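Clirora puts robot arms on coffee duty at Brudham office

Sep 13, 2023

Staff at Clirora's Brudham office will soon be able to get a morning coffee made by robot arms, and the three people who run the staff kitchen are getting a new work schedule because of it.

The company, which handles billing and customer mail for regional utilities, has been testing the setup since April in a room next to the kitchen. It plans to move it to the second-floor break area before the end of the year. The arms will serve the early shift, when the kitchen counter is closed and employees now make their own drinks or go without.

Clirora says the Brudham kitchen handed out 3,815 hot drinks in April, of which 2,929 were plain coffee. Tea, cocoa and anything with steamed milk will still be made by hand.
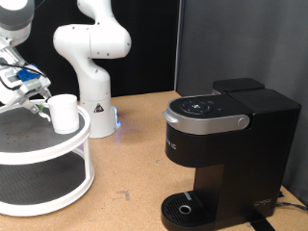 Kitchen employees were told about the change at a meeting in the spring. No jobs are being cut, according to the company, but the work will be divided differently. One person will start an hour later and spend more of the day on lunch service, which has been short of hands for a long time. Another will be trained to look after the new station: refilling water and coffee, wiping down the drip tray, and putting clean mugs on the round two-tier stand next to the arms. The mugs are plain white ones with a handle the gripper can close its fingers around, and the coffee maker is a single-serve model, so each order is brewed one at a time.

That limits the pace. Clirora expects the station to handle up to 200 drinks in a day, well short of what the counter can do when it is fully staffed. Employees who bring their own cups will need to keep using the counter, as the arms are being set up for one type of mug only.

Some kitchen workers asked who would be responsible for spills and breakage. The company has agreed that cleaning up after the arms will be counted as paid station time and written into the schedule — 2 periods a day, one after the early shift and one after lunch. Repairs will go to the building's technical staff.

Drinks from the station will cost the same as at the counter. The later start time for kitchen staff will be reviewed after the first three months.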